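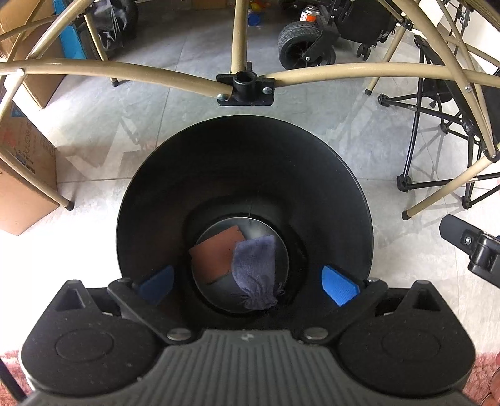 Black bucket, drawstring pouch and one reddish-brown square, Plunura open day.

So I finally made it to the Plunura open day on Monday, after missing it 3 years in a row (work, flu, work again). If you haven't heard of it, Plunura is the sorting and repacking place out past the Brilano outlet, the one that takes in returned household stuff and gets it ready to go back on a shelf. I know, I know – but I love this kind of thing!

Doors opened at 10 and I was in line with a coffee well before that. Our guide was Fulgencio Orozco, who has worked there 12 years and talks very fast. He took us through the unpacking room first, and that was my favorite part by a mile. Small things get grouped in buckets before anyone decides where they go next, and I could have stood there peeking into them all morning. I fell hard for a little blue-purple cloth pouch with a ruffled mouth and thin strings. Not for sale, sadly. I asked twice.

After that we got a turn at the packing tables, which was harder than it looked. You get a flat carton, a roll of paper and a pile of odds and ends, and mine came out so lumpy that the lid sat up like a hat. The woman next to me used to wrap gifts at Christodoulou and put us all to shame.

Parking was $5 and the lot is gravel, so skip the nice shoes. The snack table ran out of lemon bars before our group got there, and I'm still a bit sore about it. There was also a shuttle over to the Lenenari warehouse, but the line was long and my feet were done. I'll try that one next time, they said there should be another open day in June.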